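Dreltitz Library Branch to Extend Evening Hours in January

The Dreltitz branch library will remain open until 9 p.m. on weekdays beginning in January, the library board announced Monday. The change adds 12 hours of public service each week and follows a survey of cardholders completed in the fall.

According to the board, 540 residents returned the survey. Later closing times ranked first among requested improvements, ahead of new parking and a larger film collection.

"Residents who work during the day have asked for this for a long time," said Liên Khổng, director of the branch. "The board has approved the staff hours needed to make it possible."

The ground floor reading room will be rearranged before the new schedule takes effect. Low shelving along the east wall will move to the periodicals area, and the open floor will be given over to study tables with screw-in legs.

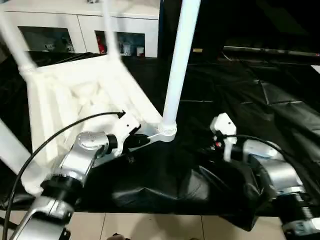
Study Space and Tutoring

Homework help, now offered on Saturday mornings, will move to the evening hours. Sessions will be open to students in grades 5 through 12 and will begin at 6 p.m. Registration is not required, although students are asked to bring their own assignments and a library card.

Trinh Khương, who oversees youth services, said the earlier program had outgrown its room. "Families were waiting in the hallway," she said. "The reading room gives us space, and the evening hour suits parents better."

Adult classes in basic bookkeeping and English conversation will also be offered. Each class is limited to 24 participants. A schedule will be posted at the front desk and at the Koval Street community center.

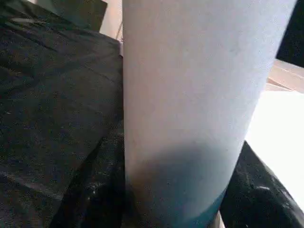

The Pliker Courier – Page 5

The board also approved a change to the policy on meeting rooms. Local groups may now reserve a room for evening use at no charge, provided the meeting is open to the public. Groups that charge admission will continue to pay the standard fee. Requests must be submitted in writing, and a group may hold no more than one standing reservation at a time.

Bus service was a concern for several residents who spoke at the meeting. The last Dritard line bus now leaves the library stop at 8:40 p.m., before the new closing time. Board member Sang Quan said that a request for a later departure had been sent to the transit office – no reply had been received by the time of the vote.
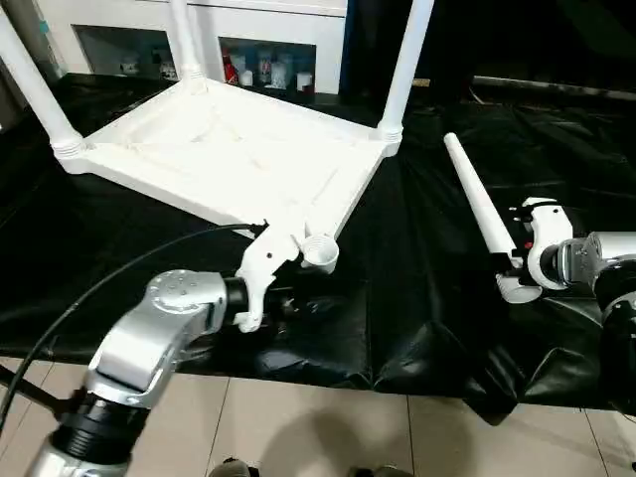 Until the matter is settled, homework sessions will end at 8:15 p.m. so that students may reach the stop. The parking lot behind the building will stay lit until 9:30 p.m., and the side entrance will be locked at dusk as before.

Weekend hours are unchanged. The book return remains open at all times.

Comments (3)

Tươi Phan
Very glad to see this. I get off work at 6 and have not been inside the branch on a weekday in years. Will the computers be available until closing too?

Mỹ Vũ
Please do not forget the bus. My son takes the Dritard line and 8:40 is the last one. A later bus would help the people who work there as well.

koval_st_reader
I voted for the parking.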